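La brioche de Tremel

Josée Beaulieu posa les deux mains sur les manettes et oublia de respirer. À l'écran, la cuisine l'attendait, grise et blanche, sans une miette.

– Tu es chez toi, dit Carter Després. Prends ton temps, la simulation ne facture pas à l'heure !

Elle avait tenu trente ans une pâtisserie à Skirkcombe, et voilà qu'on lui demandait de montrer à deux bras noirs comment s'y prendre avec un micro-ondes. Elle trouvait ça merveilleux. Elle l'avait dit à tout le monde dans le car, et son frère Harvey avait fait semblant de dormir.
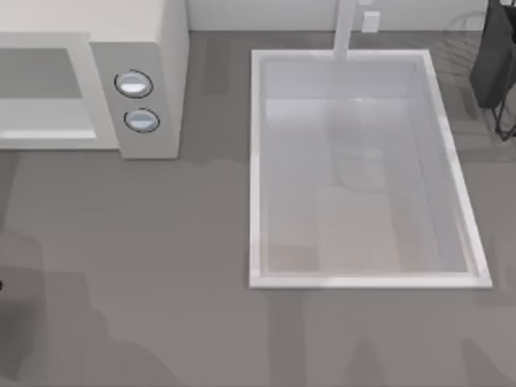 La cuisine de Tremel : le micro-ondes, l'évier, le plan de travail.

Les premiers essais furent des catastrophes joyeuses. Elle serrait trop tôt, partait de travers, s'excusait auprès du robot. Carter enregistrait tout, même les ratés, et notait les numéros dans un cahier. Il lui en fallait 300 de bons avant de lancer l'apprentissage. Prys Humphreys en avait fait 100 en décembre et gardait le record de l'équipe.

– Il conduit comme on gare un camion, souffla Carter. Toi, tu as le geste.

Le geste ! Elle se redressa sur sa chaise. Puis elle bascula sur la vue rapprochée et ce fut autre chose, presque un tête-à-tête – elle avait l'impression de sentir le sucre.

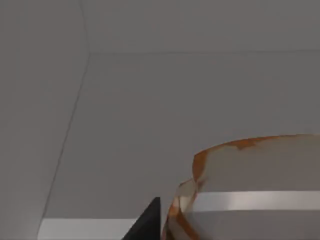

Vue rapprochée, le doigt noir tout contre la forme ronde.

– Doucement, murmura-t-elle, et elle ne savait plus si elle parlait à la machine ou à l'apprentie qu'elle avait été. On ne pince pas, on accompagne.

Sa main droite avança d'un rien. Dans la manette, un petit ressort résistait, et elle se mit à aimer ce ressort. Harvey s'était approché avec son gobelet de café. Il ne disait rien, ce qui chez lui valait une ovation. 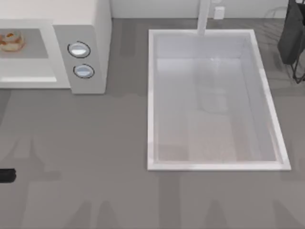
– Essai 883, dit Carter. On le garde, celui-là ?

– Attends, fit Josée. Je peux faire mieux sur l'approche. J'arrive trop haut, regarde, on dirait que j'ai peur.

Il remit tout à zéro. Elle retira ses bagues, les aligna près du clavier et demanda à Harvey de lui rapprocher la chaise. Il le fit, puis resta là, debout derrière elle.

– Après, dit-il, je pourrai essayer ?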